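[feltcraft] Re: Puckered patches and red dye on play food
From: Kelport sewing room
To: feltcraft list
Time: 9:40 pm

Replying to the message from Binville. I've cut the quoted parts down to the questions and put my answers under each one. Other people on the list sew more play food than I do, so correct me where I'm wrong.

> Hello all. I am making a set of play food for the children's
> corner at our library in Binville. It is 34 pieces when finished
> and I am a bit past halfway. The vegetables went fine. The trouble
> started with the bottles and jars, which all need a label. I
> embroider the label on white felt, cut it out and sew it on, and
> every one has come out with ripples around the edge. What am I
> doing wrong?

Probably nothing in the embroidery itself. If the patch was flat when you cut it out and rippled after you sewed it on, the problem is in the attaching, and the usual cause is that the bottle was already stuffed. Once it is stuffed the front is a curve, and a flat patch has to give somewhere. Sew the label to the front panel while the panel is still flat on the table, then close the side seams, then stuff.

That brings its own trouble, which is that the label bends with the body afterward. A small label doesn't mind. A wide one will pull at the corners. Keep the label to the middle of the panel and stop it well short of the side seams. On my jars I draw the seam line on the back in pencil first, so I can see how much flat room I really have.

If you have bottles that are already closed and you don't want to open them, pin the label at top center and bottom center, let the sides lie where they want to, and stitch from the middle outward on each side. Don't start at one corner and go all the way around. That pushes the slack ahead of the needle and leaves you with a bubble at the end.

> I am using six strands of floss for everything, as the pattern
> said. It looks heavy on the small leaves. Is it all right to use
> fewer?

Yes. I use 6 strands only for thick outlines on big pieces. For leaves, stems and lettering I go down to 3, and the shapes come out cleaner. Felt has no weave to guide you, so thick floss tends to sink and spread, and a small leaf turns into a blob. Satin stitch for the filled parts, with a split stitch outline underneath to hold the edge. Stem stitch for vines. For the border around the outside of a label I like a close satin stitch, but it takes a long time and a plain whipstitch in the same color is fine if the edge is cut neatly.

On lettering, I would leave most of it out. Children who can't read don't look for it and the ones who can will know what the thing is from the color. If you want a word, make it short and draw it on tissue paper, stitch through the paper, and tear the paper away. Pick out the last bits with tweezers.

> Someone in the shop told me to back each label with iron-on
> stabilizer. I tried it and the felt went shiny and hard.

Too much heat. Craft felt that is all or partly synthetic will glaze under a hot iron and it doesn't come back. Turn the iron down, use a pressing cloth, and press from the stabilizer side only. Press and lift, don't slide.

I've gone over to Twal, which is a tear-away sheet with no glue on it. You baste it on, stitch through both layers, and pull it off. It costs more per sheet than the iron-on kind, and the stiffness is gone once you tear it off, so if you want a label that stays firm it won't help. For that I put a second layer of felt behind the first and whip the two edges together. It makes a slightly raised label. Our group is split on whether that looks good.

> The red is my biggest worry. I washed a tomato as a test and the
> water turned pink, and the white blossom on top is now pink too.
> I still have the ketchup, the strawberries and the apples to do.

Red is the worst one. I've had it from several shops and I now test every sheet, even when it's the same brand and the same color name as the last one. Cut a strip, put it in a bowl of lukewarm water with a drop of dish soap and a scrap of your white, and leave it for 30 minutes. If the white scrap is still white you can go ahead. If it isn't, soak the whole red sheet before you cut anything, change the water until it stays clear, and dry it flat under a towel. It will shrink a little if there's wool in it. That is another reason to do it before cutting.

The Drunda sheets have behaved best for me in red, but I've only bought them from one place and it may be a matter of which batch they had. Their white is thinner than their colors, so the red can show through it. Double the white if you use it on a dark body.

For the pink blossom, unpick it and sew a new one. I've tried soaking things back to white and all I got was a paler pink and a fuzzy surface.

> How do others wash these? They will be handled a lot and some
> will be chewed.

Plan on surface washing for most of it. A damp cloth with mild soap, then a clean damp cloth, then air drying somewhere with moving air. I don't put stuffed felt in the machine. The outside survives but the stuffing lumps up, and a bottle that has lost its shape won't stand again. If something has to be fully washed, do it by hand in cool water, squeeze it in a towel, and push it back into shape while it's still damp. Thick pieces take longer to dry inside than you expect. I leave them out for several days before they go back in a closed box.

Felt fuzzes with handling no matter what you do. A fabric shaver takes the worst off, but go lightly along edges, where it can catch a stitch. Wool felt fuzzes and then settles down. The cheap acrylic kind pills and keeps on pilling.

For anything that will be chewed, no glued parts, no beads and no buttons, and sew the label all the way around with small stitches and a double knot buried under it. Pull hard on every attached piece before you hand it over. If your library has its own rules about toys for the youngest children, ask for them before you sew the rest. Ours in Kelport wanted a fiber content list for each box and it was a nuisance to put together afterward.

> Last question. My bottles fall over. I have packed them as tight
> as I can.

Packing tighter rounds the bottom out, and then they roll. Cut a separate base, a circle or an oval, and put a disk of stiff plastic in it. The lid from a yogurt tub works. Trim it smaller than the felt base so that it sits inside the seam line, and round off any sharp bit with scissors. Stuff the neck and shoulders first, in small pinches, using the blunt end of a knitting needle, and leave the bottom third softer. Close the base last with a ladder stitch.

For the top of a squeeze bottle you have two choices. You can make a separate cone for the nozzle, which looks right but gets bent and is the first part to come loose. Or you can leave it as a plain dome. I make domes now. The body panels are cut with a rounded top and there's no extra seam. Leave a narrow allowance and clip the curve closely or you'll see little corners through the felt when it's turned.

I can send the paper pattern for my bottle to anyone who writes to me off list. It's drawn by hand and the base oval is a bit uneven, so fold it in half and even it up before you cut. It takes less than one sheet of felt for the body, and the label comes out of scraps. Sewing one takes me an evening, with the vine and border on the label taking up almost half of that.

One more thing on labels for the Binville set. Stitch the picture before the border, then cut the shape to suit the stitching. I used to cut the shield first and fill it in, and the picture was always too close to one side.

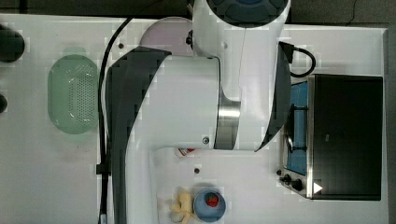
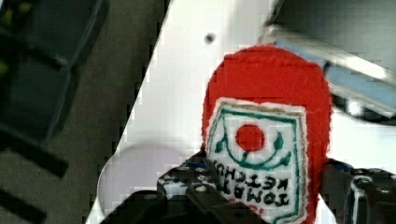

Second picture: red felt bottle, domed top, shield label with a green edge and a tomato over a vine.

If anyone has found a white felt that is thick enough over red in a single layer, please post the name and where you got it. I'd also like to hear from people who use wool stuffing in the bottles. I've only used polyester and I don't know how wool holds up to washing.

Kelport sewing room

To leave the list, send a blank message with the word "leave" in the subject line.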